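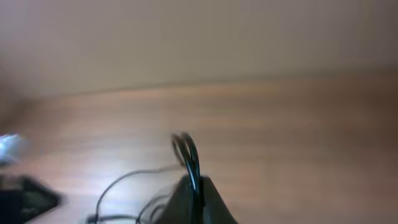

나무 상판과 베이지색 벽

홈 제품 관리 방법 자주 묻는 질문 배송 문의

나무 상판 오일 관리: 자주 묻는 질문

안녕하십니까. Flametti 오일을 사용하시는 분들이 저희에게 보내신 질문을 모았습니다. 답변은 Urmas Koppel과 Alžběta Oravec이 썼습니다. 한국어 표현이 조금 어색한 곳이 있으면 편하게 알려 주시기 바랍니다.

오일은 얼마나 자주 발라야 합니까?

매일 식사를 하는 식탁이면 첫해에는 계절마다 한 번이 좋습니다. 그 다음부터는 한 해에 한두 번으로 충분한 경우가 많습니다. 달력보다 나무의 상태를 먼저 보십시오. 상판에 물방울을 조금 떨어뜨렸을 때 물이 동그랗게 남으면 아직 괜찮습니다. 물이 금방 스며들고 자리가 어두워지면 오일을 바를 때가 되었습니다.

우리 집 상판이 오일 마감인지 바니시 마감인지 모릅니다.

눈에 잘 안 보이는 곳, 예를 들면 상판의 아랫면 가장자리에 오일을 한 방울 놓고 하룻밤 기다리십시오. 오일이 그대로 위에 떠 있으면 바니시나 래커일 가능성이 큽니다. 그런 상판에는 저희 오일을 쓰지 마십시오. 끈적한 막만 생기고 먼지가 붙습니다. 시트지를 붙인 상판도 마찬가지입니다.

한 병으로 어느 정도 면적을 바를 수 있습니까?

기본 용량은 300 ml입니다. 네 사람이 앉는 식탁의 윗면이면 한 병으로 넉넉하고, 보통 조금 남습니다. 오래 마른 나무는 처음에 오일을 많이 먹습니다. 다리와 아랫면까지 바르실 분은 두 병을 주문하시는 것이 안전합니다.

바르는 순서를 알려 주십시오.

먼저 상판을 물기를 꼭 짠 천으로 닦고 완전히 말립니다. 사포는 나뭇결 방향으로만 움직입니다. 가루를 닦은 다음에 오일을 조금씩 붓고 Famix 천으로 얇게 폅니다. 15분쯤 그대로 두었다가 스며들지 않은 오일을 마른 천으로 모두 닦아 냅니다. 다음 날 같은 방법으로 한 번 더 바릅니다.

제일 많은 실수는 남은 오일을 안 닦는 것입니다. 두껍게 바르면 더 튼튼할 것 같지만, 표면이 며칠이 지나도 안 마르고 손자국이 남습니다.

사포는 몇 방을 써야 합니까?

저희 세트 안에 거친 것과 고운 것이 같이 들어 있고, 제일 고운 것은 최대 4000방까지 있습니다. 식탁에는 그렇게 고운 것이 필요하지 않습니다. 너무 고운 사포로 오래 문지르면 나무가 오일을 잘 받지 않습니다. 고운 것은 작은 상자나 손잡이 같은 물건에 쓰십시오.

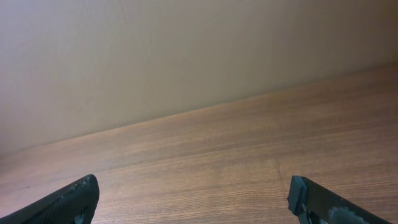
얼룩과 흠집

컵 자국이 하얗게 남았습니다.

하얀 자국은 대부분 표면 가까이에 있는 습기입니다. 하루나 이틀 기다리면 스스로 없어지기도 합니다. 그래도 남아 있으면 Roltura 패드에 오일을 조금 묻혀서 자국보다 넓게, 결 방향으로 가볍게 문지르십시오. 자국만 좁게 문지르면 그 자리가 다른 색으로 보일 수 있습니다.

검은 얼룩은 어떻게 합니까?

쇠 냄비나 철 깡통이 젖은 나무에 오래 닿으면 검은 얼룩이 생깁니다. 참나무에서 특히 심합니다. 이것은 오일로 지울 수 없습니다. 얕은 얼룩은 사포로 갈아 내고 다시 오일을 바르면 됩니다. 깊은 얼룩은 사진을 찍어서 문의란으로 보내 주십시오. Urmas가 직접 보고 답장합니다.

긁힌 자리에 왁스를 채워도 됩니까?

네, 손톱이 걸리는 깊은 흠집이면 Šimko 왁스 막대를 추천합니다. 상판보다 조금 어두운 색을 고르십시오. 밝은 색은 나중에 더 눈에 띕니다. 단, 순서는 오일이 먼저이고 왁스가 나중입니다. 왁스 위에는 오일이 스며들지 않습니다. 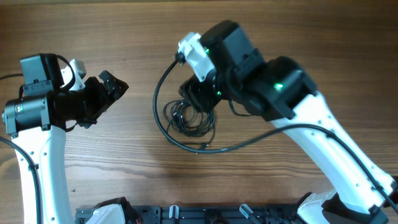
이 페이지의 마지막 수정: 12월

안전과 보관

오일을 닦은 천은 그냥 버려도 됩니까?

안 됩니다. 꼭 읽어 주십시오. 건성유가 묻은 천을 뭉쳐 두면 저절로 뜨거워져서 불이 날 수 있습니다. 사용한 천은 물에 완전히 적셔서 뚜껑이 있는 금속통에 넣거나, 바깥에서 한 장씩 펼쳐 말린 다음에 버리십시오.

바른 뒤에 언제부터 식탁을 쓸 수 있습니까?

가벼운 물건은 다음 날부터 괜찮습니다. 물과 뜨거운 그릇은 일주일 동안 피하십시오. 겨울에 방이 추우면 더 오래 걸립니다. 창문을 조금 열어 공기가 움직이게 하면 도움이 됩니다.

열어 놓은 병은 얼마나 보관할 수 있습니까?

뚜껑을 잘 닫고 서늘한 곳에 두시면 한 해 정도 쓸 수 있습니다. 위에 얇은 막이 생겼으면 막을 걷어 내고 쓰십시오. 전체가 젤리처럼 되었으면 더 이상 쓰지 마십시오.

배송비와 상담 시간은 어떻게 됩니까?

배송비는 지역과 관계없이 3955원입니다. 오일은 항공으로 보낼 수 없는 물건이어서 섬 지역은 며칠 더 걸립니다. 전화 상담은 토요일 오전에도 받습니다. 한국어 상담은 Alžběta가 맡고 있으니 조금 천천히 말씀해 주시면 감사하겠습니다.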